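The Laundry Shift

Last updated: Jan 12, 2025

Bedrooms, mostly. That's where Prullex gets its data now. Not a lab, not a warehouse — other people's bedrooms, borrowed for the afternoon, bed made or not made, nobody fussing about it.

The job is simple to say. Pick up clothes with a pair of hand-held grippers, fold them, put them down, mess them up, start over. Every pass gets recorded. The target for the Marnow set is 2,000 passes, and the collectors do them in blocks of 3 before a break, becuase forearms give out long before patience does.

Why by hand? Cheaper, for one. A robot arm in a spare room needs a table, power, someone watching it. A gripper you can carry up the stairs. And people already know how to fold. The learning system, which the team calls Peter for reasons lost to an old whiteboard, doesn't.

T-shirts came first. Peter got decent at t-shirts by June. Towels too. Then knitwear, and everything slowed down. Knits stretch. They sag between the fingers, they bunch, the sleeve goes inside the body and you lose it. Dark ones are the worst, black folds on black folds and the grippers black as well.

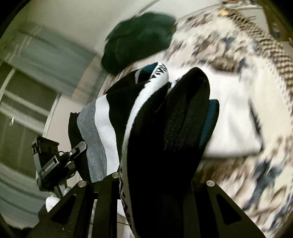
So the rule on the Csizmadia protocol, the one they use for anything heavy, is to let the cloth hang before doing anything clever with it. Second gripper comes in from the side. Find an edge. Stripes help a lot, a pale band gives you something to follow with your eye and maybe gives Peter something too — the team is split on that.

Bad passes stay in. Drops, wrong corners, a sleeve pinched along with the hem. They get tagged and kept, and the collectors are told not to hurry the recovery. A clean fold teaches one thing. A rescued one teaches more, or thats the bet.

Next up is fitted sheets. The collectors are not looking forward to it.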